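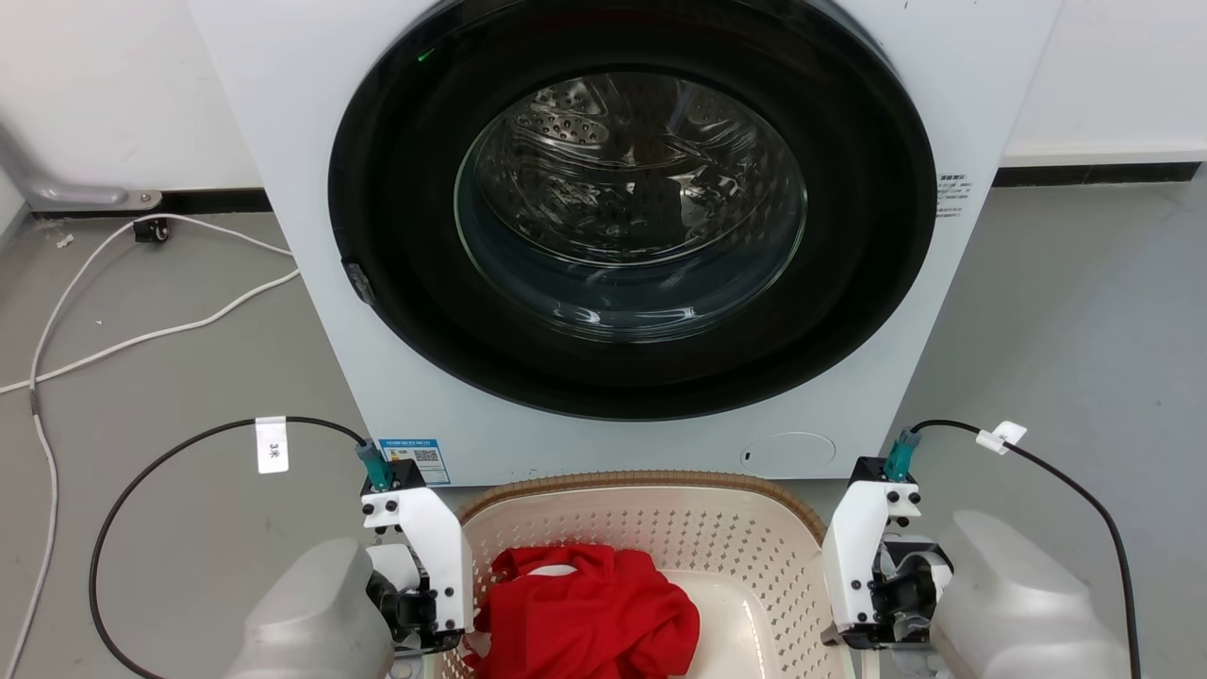
Nawal Tawfik

Come do laundry with us! The Helmy wash room in Trinville is looking for people to join the fall crew, starting in September, and I would love to hear from you if you like warm towels, a steady routine and a room where you can talk while your hands are busy.

I run the wash room side of Helmy, so I'm the person you'd be working with most days. We take in washing from people in the neighborhood who can't easily do it at home: new parents, folks just back from the hospital, a handful of older neighbors who have had the same pickup slot for years. It comes in mixed up in bags and goes home clean and folded (and, if I have anything to say about it, with the socks matched). The work is simple to learn and surprisingly satisfying once you have the rhythm of it.

We have 3 paid part-time openings. Each one is 8 hours a week, split into two shifts. Mornings begin at 7:30 and late shifts begin at 3:00 in the afternoon. You can ask for one or the other, or mix them, and we do our best to keep your shifts the same from week to week so you can plan the rest of your life.

What you'd be doing

Most of the shift is sorting, loading, unloading and folding. We use front loaders with the round door, and the beige basket goes on the floor right below it, so the load comes forward and down with hardly any carrying. You'll check pockets before anything goes in. You'll learn to look into the drum after every load too, all the way to the back and up at the top, where a baby sock can cling to the metal and hide from you.

You would also look after the machines a little. The round filter cover is low on the right side of the front, and once a week we put down a towel and a shallow tray, drain it and clean it out. I'll show you how, and we'll do it together until you're comfortable. Door glass and the rim get wiped at the end of the shift, and the door stays open overnight so the inside can air out. The floor gets swept, including along the baseboards, where the lint loves to go, and you'd pick up any cable that has wandered out into the walking path.

Then there's folding, which is my favorite part! Everyone arrives with their own way of folding a fitted sheet and we have had some lively debates about it. We do follow one house style for towels, because they have to fit the delivery bags, but I'm always happy to be shown a better method. Hugo Lacroix, who drives the deliveries, taught me the T-shirt fold we use now and I've never gone back.

What helps

You don't need experience in a laundry. If you have done your own wash and read a care label, you have a good start. It does help if you:

are fine bending, kneeling and being on your feet for most of a shift
can lift a full bag of up to 25 pounds, with a cart for the longer stretches
notice small things, like a wool sweater hiding in a pillowcase
can be kind and private about other people's belongings
don't mind detergent (we use an unscented one, but tell us if your skin is sensitive)

You must be 18 or older. Shift notes are written in English, short and plain, and I'm glad to go over them out loud with anyone who would like that. Several languages get spoken over the folding table on any given day and we'd be happy to add yours.

What you get

The pay is hourly and the same for all of the openings, and I'll send you the rate with my first reply so you know it before you come in. Training is paid. You can run a load of your own during your shift, which people tell me is the perk they'd miss the most. There's tea, there's a radio, and whoever opens up in the morning picks the station.

Your first 3 shifts are done side by side with me or another member of the crew. Please ask all your questions then, and keep asking them afterward. I would much rather explain the wool cycle again than write an apology note to go with a very small cardigan.

How to apply

Send a short note to Nawal at the Helmy front desk, or drop one off on paper between 9:00 and 4:00. Tell me which shifts would suit you, when you could start, and a little about any work or home life that has made you good at this sort of thing. Raising kids counts, so does washing uniforms for a ball team. A résumé is welcome but I don't require one.

I'll invite people in for a visit as the notes arrive. Plan on an hour. We'll walk through the room, load a machine together, fold a basket and talk about the schedule. Wear shoes you can stand in and bring your questions. If you come by bus, get off at the Brokau stop and use the side entrance, which has the ramp.

Maybe the hours don't work for you but you'd still like to be involved. Hugo can always use a second pair of hands on the Undar delivery route, and those runs are shorter. Just write "deliveries" at the top of your note and I'll pass it along to him.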